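Home Posts Replies Media Log in

Netholm Robotics Software

1/ Netholm has released version 4 of its grasp planner, Parberg. The update changes how the planner handles cables and other flexible parts attached to rigid objects.

2/ Earlier versions treated a device and its cord as one solid shape. Parberg now assigns the cord its own region and a separate clearance of 15 mm.

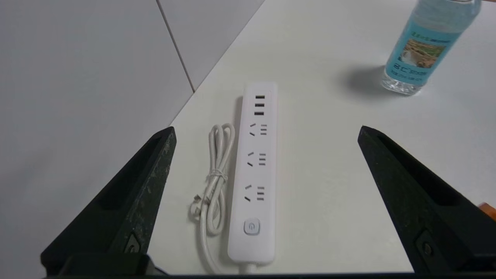 Wrist camera view: power strip, with its cable coiled and tied at left.

3/ White objects on a white tabletop remain difficult for segmentation. The new release reads shadow edges as a weak cue and lowers its confidence score when they conflict with depth.

4/ The regression set now holds 2,989 labeled views. A full replay takes 40 minutes on one workstation. Kerttu Ojala maintains the set and reviews all label corrections.

5/ Release notes and the migration guide are available to licensed users. Configuration files from version 3 must be converted before use.

Posted in: Manipulation, Release Notes

Comments

clearance_first: Is the cord margin set per object or globally?

Netholm Robotics Software: Per object, with a global default.

tmb_controls: The converter dropped my custom frames. Ticket filed.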